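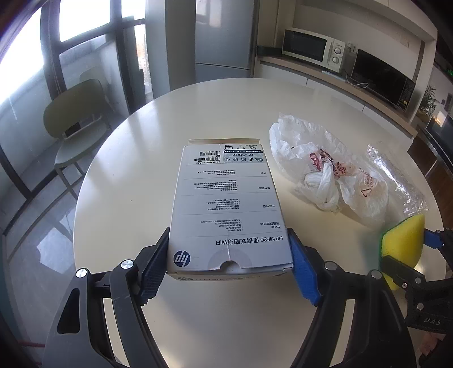 Gripper upkeep meeting, Jan 7, 2026

Attending: Güven Dağdelen (chair), Defne Tuncer, Chak-lun Liao, Margaux Coste (notes). Orhun Eren sent his regrets and a very kind note about the cookies.

1. Notes from November
Read and accepted, with thanks to Defne for tidying up the spelling.

2. Finger pads
We spent most of our time on this one, and happily so! Chak-lun has been checking the blue pads on the hand-held grippers every 40 hours of use, and he'd like everybody to look at the texture on both fingers before a session (a soft brush is fine, no solvent please). Cardboard is what he worries about most, as the dust gets into the pattern and a box held upright by its sides, like the HP MF20 one, depends on both pads gripping evenly. Agreed: brush after every block of boxes, and change pads in pairs, never singly. Grastis can send 14 pairs, and Güven will place the order.

3. Pivot screws
Defne asked whether we are tightening the linkage screws too often. After a long and friendly talk we settled on once every 240 hours, by hand, with the short driver that lives in the Flakard drawer. If a jaw feels stiff afterward, back the screw off a touch and tell Chak-lun before carrying on.

4. Sponges
Margaux wondered if soft things need a pad check of their own. Left open until Orhun is back, as he has the notes from the Tokgöz trials.

5. Next steps
Güven: pad order. Defne: new upkeep card, in large print this time. Chak-lun: show the newer folks how to seat a pad, 8 people so far.

Margaux Coste, with thanks to all for staying late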